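March 7, 2018

# Reorganizing the Study Cabinet

This entry continues the account of the household reorganization that began last May. The kitchen and the hall closet have been addressed in earlier posts. The present subject is the wooden cabinet in the study, purchased secondhand through Claster and used ever since as a place of deposit for whatever had no other place.

The cabinet had come to hold appliance manuals, expired warranties, greeting cards, two broken staplers, and a large quantity of correspondence from the Kaewsai apartment, where the author lived previously. It was no longer possible to open the doors without a portion of the contents sliding to the floor. A decision was therefore made to remove everything and to return only those items that are consulted at least once a year.

Sorting was carried out over 5 evenings. Papers were divided into those to be kept, those to be shredded, and those requiring a telephone call. The third group proved the most time-consuming. A warranty from Drenovik, for example, concerned a dehumidifier that was given away before the move, and the registration still had to be transferred to its present owner. The shredded material filled several bags. 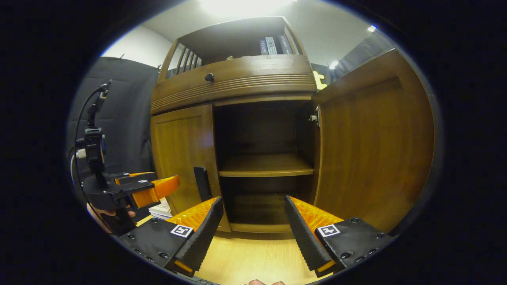 *The cabinet with the right door open and three books in the upper section.*

The shelf inside the cabinet will be retained. Removing it was considered, as the lower compartment is deep and could accommodate taller boxes, but the shelf is convenient for folders laid flat. Boxes from the Dultine range have been measured against the opening and would fit beneath it with a small margin. No order has been placed. The price has risen since the autumn, and shoeboxes remain an acceptable alternative for the time being.

Books will be limited to the open section at the top, with the little railing of slats along its left side. Reference works in regular use have priority there. All others will go to the hallway shelves, where space was made in January.

The drawer has not yet been sorted. It is known to contain keys, foreign coins, and the instructions for a sewing machine, and it will require an evening of its own. The hinges are also due for attention, and a screwdriver of the correct size must first be located, very possibly in the same drawer.

Readers who asked about the finish are advised that no polish has been applied during this work. A soft cloth and plain water were used on the outside, followed at once by a dry cloth. The next entry will deal with the drawer and with the wall hooks in the entryway.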